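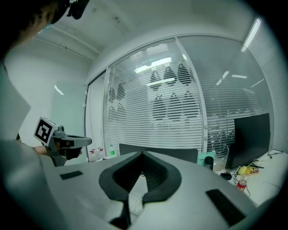
Frosted stripes on the glass, monitors on the desk: the modern office in its natural colours.

I have worked behind glass for most of my adult life and I still walk into it. Last winter I did it with a full mug of tea, in front of a visitor from head office, and the bruise on my forehead went through every colour of a Queensland sunset before it faded. So when my editor asked whether I'd like to write something about office design, I said yes before she'd finished the sentence. I have opinions about partitions. I've been saving them up!

My first proper job was at a shipping insurer called Vomus, in a building where the walls were brown and went all the way to the ceiling. You knocked. You waited. Mr So-and-so said "come", never "come in", and you went and stood on his carpet. When they ripped the lot out and put us on one big floor, 48 of us under the same humming lights, I thought it was the best thing that had ever happened to me. That feeling lasted until the bloke beside me discovered speakerphone.

Glass was meant to be the peace treaty. You get a door you can close, the boss gets to see you're at your desk, and the daylight gets through to the poor sods in the middle. Kazue Sugawara has been fitting out offices for years, first with a firm called Grallis and now on her own, and she told me she can pick the age of a fit-out from the stripes. "Wide bands, somebody was nervous," she said. "Thin ones, somebody wanted to look clever."

I'd always taken the frosting for decoration. Kazue laughed at me for quite a while over that. A good part of it is there to stop people like me and my mug, and she reckons most clients would leave it off altogether if she let them, because clear panes look so lovely in the brochure. The rest is manners. A stripe at the right height hides your screen and your lunch but leaves your face, so people can tell if you're on the phone before they barge in. Get the height wrong and you have a row of disembodied shoes, or worse, a row of eyes.

Sound is the thing glass does badly. Daichi Nakajima, an acoustics man who works out of the Devholm building, took me into a meeting room there, shut the door and asked me to read aloud from the takeaway menu in my bag. Then he went outside and read my order back to me through the gap under the door. (Salt and pepper squid, if you're wondering. He got the extra chilli as well.) His fixes are dull and cheap. A decent seal on the door, something soft on at least one wall, a rug if the cleaners will stand for it. He'd like to see the glossy panes get less of the budget and the door a lot more.

I went back to my own office after that and lay on the floor to look at our door seal. There isn't one. There is a strip of grey fluff where one used to be, and a paperclip.

For what it's worth, I wouldn't go back to the brown walls. I like seeing who's in. I like the way the late sun comes right across in April and catches everybody's smudges, and I like being waved at. But I've bought a rug, I've put in a request for the seal, and I've asked, in writing, for one more stripe – at forehead height, please, and as wide as they make them. Facilities say they'll get back to me.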